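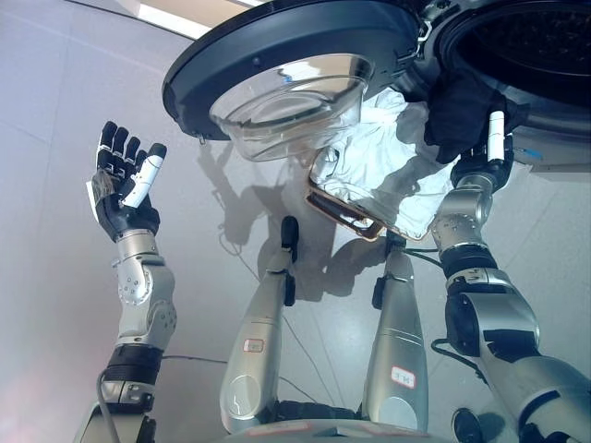

Mared Humphreys

How to Unload a Front-Loading Washer

Most of the wrinkles and gray lint I see on shirts come from the few minutes after the cycle ends. Here is how I empty a front loader.

1. Wait for the lock to click, then swing the door all the way open. The glass bowl sticks out a long way, and sleeves catch on it if the door is half closed.

2. Put your basket on the floor right under the opening. If your machine sits low, kneel.

3. Pull one piece at a time. When a white garment comes out wrapped around something black, hold both at the opening and work them apart there. Don't yank the white one by its hem — thin fabric stretches.

4. Shake each piece once and lay it in the basket loosely.

5. Spin the drum by hand and look along the top. Socks stick up there.

6. Run a finger around the inside fold of the gasket. Wipe it with a dry cloth and leave the door open an inch or two.

A note on mixed loads. I wash black and white together only when the black things are old and have stopped bleeding, and always in cold. New black cotton gets 6 washes on its own first. Hywel Phillips, who shares my laundry room, says 10.

Spin speed matters too. I keep it at 1200 for towels and go lower for anything thin.

Updated June 8, 2018. Drying racks are next, in July.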